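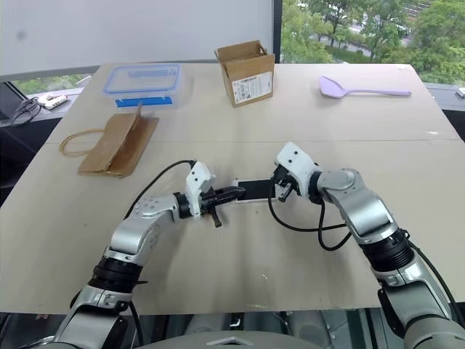
What is a latching food storage container?
A latching food storage container is a lidded box, usually of clear plastic or glass, whose lid is held down by one or more hinged clips and often sealed by a flexible gasket. It is used for leftovers, dry goods, packed lunches and, in a large number of households, batteries.

Latching food storage container

A latching food storage container (also clip-lock box, snap-lid box, or in some families simply "the good one") is a reusable household vessel for keeping food. It differs from the ordinary press-on type in that the lid is closed by a separate moving part, the latch, which hooks under or over a lip on the body. The type is sold worldwide, singly and in nested sets, and is commonly delivered to homes in a cardboard box several times its own size.

Construction

The body is normally molded in one piece. Polypropylene is the most common plastic, being light and tolerant of dropping; clearer and stiffer plastics are used where the maker wants the contents to be seen, a decision the contents do not always justify. Glass bodies are heavier and are generally paired with plastic lids.

The lid carries a groove around its underside, into which a soft ring, typically silicone, is pressed. When the latches are closed, the ring is squeezed against the rim of the body. Most models have four latches, one to a side. Cheaper and smaller models have two, and some have a single latch opposite a hinge. Latches may be molded with the lid, in which case they bend at a thin strip of plastic called a living hinge, or made separately and clipped on.

Color is usually confined to the lid, the ring or the latches. Blue is frequent, green somewhat less so. Makers have at times assigned different colors to different sizes so that lids can be matched with bodies, a system that works until the household buys a second set.

Sizes

Capacity is stated in milliliters or fluid ounces and is measured to the brim, a level at which no one has ever closed a lid without incident. The Wallier range, a typical mid-priced line, lists a 466 ml box for single portions and an 800 ml box for "family sides." The rival Grevo line offers a 571 ml box that fits neither the Wallier lids nor, according to several buyers, the Grevo lids from the year before.

Rectangular boxes use shelf space better than round ones and are the usual choice for refrigerators. Round boxes are easier to scrape clean and roll farther when dropped.

Use

Common uses include cooked leftovers, cut fruit, flour, rice, cereal and cookies. Containers of this kind are also widely used outside the kitchen for screws, sewing notions, crayons, phone chargers and keys to doors that have since been replaced.

Hot food is generally left to cool a little before the lid is latched, as steam trapped inside condenses and can leave the lid hard to lift. For the microwave, the latches are opened and the lid is rested loosely on top, if the maker states that the lid may go in at all. Liquids intended for travel are best tested first over a sink.

Care

The ring can be removed for washing, although a considerable share of owners learn this only after some years, and with regret. A blunt tool such as the handle of a teaspoon is used to lift it out. It is washed, dried fully and pressed back with no twists. Lids are usually placed on the upper rack of a dishwasher.

Tomato sauce and turmeric stain clear plastic orange. Sunlight fades the stain to a degree. Remedies based on baking soda, vinegar or lemon have loyal followings, and the followings do not agree with one another.

Failure

The latch is the part most likely to break, generally along the living hinge, which whitens beforehand. A box with three working latches out of four is rarely thrown away. It is instead moved to the back of the cupboard and relied on for a further several years.

The loss of lids has attracted more attention than the breakage of latches. In The Cupboard Ledger, a study of kitchen storage, Kumudini Pathirana recorded 3617 containers in private homes and noted that the unmatched lids and the unmatched bodies in a given kitchen were almost never the same size. Vasanthi Paul, reviewing the work, accepted the finding but objected to the term "unmatched," preferring "waiting."

Replacement lids are sold by a few makers. Bepari supplies lids and rings separately; Jester did so until August, when it began supplying whole new boxes.

See also

Bento box
Butter dish
Lunch box
Mason jar
Junk drawer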